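Unit 4: Sorting and Putting Away
Toddler Room Practice, course handout
Instructor: Ionuț Mocanu

Read this before Thursday's session. Bring the observation sheet from Unit 3 with you, filled in on both sides.

4.1 Why sorting comes up at cleanup

Most toddlers meet sorting for the first time when something has to be put away. Nobody has told them to group things by color. They pick up a brick, look for a place to drop it, and the place they choose tells you something. A child of two will often fill one section of a container until it overflows and ignore the others. A few months later the same child may carry a brick past the near section to reach one that matches it. Write down both kinds of behavior on your sheet. The first is not a mistake and you should not correct it.

4.2 Materials

For this unit we use large toddler bricks in yellow, orange and blue, and a plastic container in joined sections. Large bricks are easier to grasp with the whole hand, and a child who is working hard on grip has little attention left for color. Save the smaller sets for Unit 6.

Set up on a hard floor if you can. On carpet the bricks stay where they land and tend to get stepped on. On tile or stone they slide, and children will follow them, so leave clear space in front of the container.

Tip the bricks out in a loose pile close to the container. Do not line them up or group them beforehand. A brick or two may stay inside as a start. 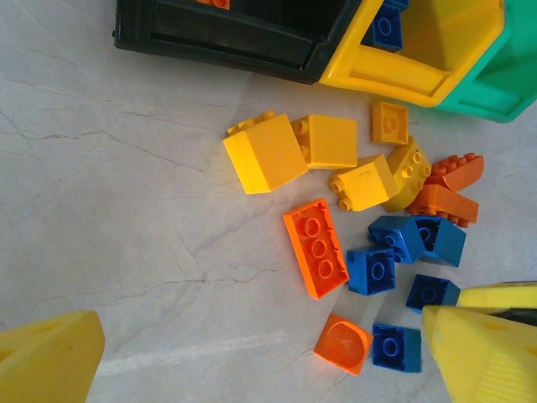 Note that the sections of the container do not have to match the bricks. A black section and a teal-green section give no color cue at all for an orange brick, and the child has to decide on a rule or do without one. Yellow is the exception, and yellow bricks are often the first to be placed by color. Record the order in which the colors are picked up as well as where they go.

4.3 What the adult does

Sit at floor level, to one side. Put one brick in a section yourself and say what you are doing in a short sentence: "The blue one goes in here." Then wait. Waiting is the hard part for most students on this course. Count silently to ten before you speak again.

Name the color and the shape, but keep them in separate sentences. "It's yellow" and "It's a long one" are easier to follow than "Get the long yellow one." Children under two and a half may respond only to the last word.

If the child begins building, let the building go on. Cleanup can be picked up again later, and stacking is worth a line on your sheet too. Mark it S and add the number of bricks in the tallest stack.

4.4 Ending the activity

Stop while the child is still interested. Bricks left on the floor can be put away by the adult, with the child watching or handing them over. Slide the container back to the low shelf with the open side up.

For Thursday

Complete two observations of the same child on different days. Use the codes from the Unit 3 sheet and write no more than 100 words on each. Leave out the child's name and give the age in months.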